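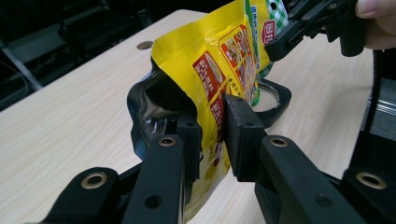
4.2 Handing over a soft package

Figure 3. A yellow food package held by two hand-held grippers at once, during a demonstration in the Cavside set.

We turn now to the tasks in which one gripper passes an object to the other, or in which both hold it together. Earlier work on demonstration by hand has tended to treat these as a simple extension of picking and placing. We doubt this. A rigid block held at two points tells the learner nearly everything it needs from the position of the two tools. A film package does not. In Figure 3 the film is creased, the side gusset bulges outward near one finger pad, and the second gripper has only the top corner. How hard each tool is squeezing cannot be read from the picture, and our recordings hold no force signal that would fill the gap.

The person giving the demonstration does feel the force, through the handle, and we suspect that much of the skill is carried that way. If so, it is lost at the moment of recording. The claim made for hand-held tools, that they capture what the human does with little loss, should be read with this in mind. They capture where the fingers went and how far they closed.

We compared two ways of teaching the same handover. In the first, people used a pair of hand-held grippers, as in the figure. In the second, they drove the Noketti arms by remote control from a seat beside the table. Each method supplied 300 demonstrations, all of them with soft food packages, and the same learning method was trained on each set. The hand-held set was far quicker to collect, and the people who made it complained less. Both points are often put forward as if they settled the matter.

They do not settle it. Policies trained on the hand-held set moved more smoothly up to the point of contact and then did worse. The usual failure was a release by the first gripper before the second had a proper hold. The remote-control set gave slow, rather ugly motion, with long pauses before each release, and those pauses seem to have been copied to good effect. We cannot rule out a plainer cause - the remote operators could see only what the robot saw, so their choices may have been easier to learn from the same views.

Two further cautions apply. The first concerns appearance. A glossy printed film throws bright highlights that shift as the package tilts, and a policy may come to lean on the print. When we changed to the plain packs of the Wamis test, both policies got worse, the hand-held one more so. The second concerns who gave the demonstrations. Only 7 people took part, and all had used the tools before. We would not expect a newcomer's handovers to look the same.

For these reasons we report the handover results apart from the main table and leave them out of the average. A reader who wants one number for bimanual skill will not find it in this paper.

Comments (3)

kawaguchi_reader
Was finger width logged at the same rate for both methods? If the remote set was slower, the pauses could partly be lag.

softgrip
Fair section, but you say force matters and then never measure it. A cheap sensor in the pad would have been worth a try.

benchnotes
Agree on leaving it out of the average. I'd still like the raw failure counts - are they in the appendix?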